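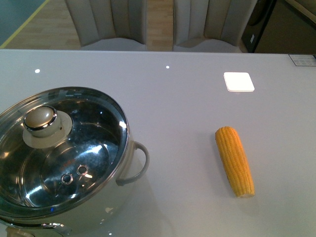
Ximena Chávez on Cooking for a Crowd With One Burner

07/02/2018

Ximena Chávez spent four summers cooking at Padamow, a camp in the hills with one propane burner and a supply truck that came twice a month. She now teaches a short class on simple group meals at the Filtwood community hall, and the next one starts later in July.

She did not plan on it. "I signed up to teach swimming," she says. "The cook left in the first week and I was the only one who had ever made rice for more than two people."

Her first dinners were late. She was trying to make a main dish and a side every night, and the burner could not keep up. By the end of that month she had switched to meals made in one pot, mostly beans, lentils and chicken with rice.

"I start the onions before anything else, even before I know what I'm making," she says. "Then I look at what has to be used up."

The lid matters more than people think, in her view. Students in the class tend to lift it every few minutes to check on the rice. "Leave it alone. Turn the heat down, set a timer and go chop something - the rice doesn't need you."

Chávez kept a notebook at Padamow and wrote down each dinner she served. The last entry is number 576, a bean stew with too much cumin. She still uses the notebook for the class, though several pages are stuck together.

Kazimír Skála took the class last year and now cooks for his hiking club. He had never measured salt before. "I used to put it all in at the end and hope," he says. "She had us taste it at the start, in the middle and before serving. My soups got better in a week."

Asked what beginners should buy, Chávez keeps the list short: a heavy pot, a long spoon and a decent knife. She is less sure about pressure cookers. "They're fine. I just like to be able to add things as I go."

The class runs for four evenings. Students bring their own containers and take home whatever is left.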